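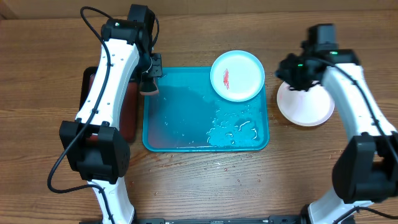

2 min read

Can a robot do my chores yet? Common questions

Can a robot wash dishes?
Some can, slowly, when the job is set up for them. The usual test uses two arms, one to hold the plate and one to work the sponge. A shallow tray of soapy water stands in for the sink. Deep sinks are harder, because the arms have to reach down past the rim and work among things they can't see well.

Why two arms?
A plate slides when you push on it. People hold it with one hand without thinking. One arm can scrub a plate that is clamped down, but then somebody has to clamp it.

How long does a plate take?
In our April trial at the Eldale workshop, the average was 139 seconds per plate, counted from first touch to setting it down. A person at the same table was done well before that.

Does it know when the plate is clean?
Not reliably. A small red smear near the middle of a white plate is an easy case. Clear grease is a hard one, and so is anything dried on under the rim. Most systems scrub for a set time or repeat the motions they were taught.

Is water a problem for the machine?
It can be. Drops end up on the table whatever you do, and most light arms are not sealed. Keep cables and the base away from puddles. Wipe down between runs.

How does it learn the job?
Usually from people. An operator guides the arms through the task many times and the software learns from the recordings. We used around 300 runs for plates. Cups needed their own set.

What about laundry?
Folding a flat towel works fairly well. Sorting a mixed basket does not. Fitted sheets are still out of reach for anything we have tried.

And shop-floor work?
Further along. Moving the same part from the same bin to the same fixture has been routine for years. Wiping down benches and sorting loose hardware are closer to dishwashing in difficulty.

Should I wait to buy a dishwasher?
No. Buy the dishwasher.

Where can I see test results?
Stornia posts its household task results after each round. The shop-floor results are listed separately, under Edolon.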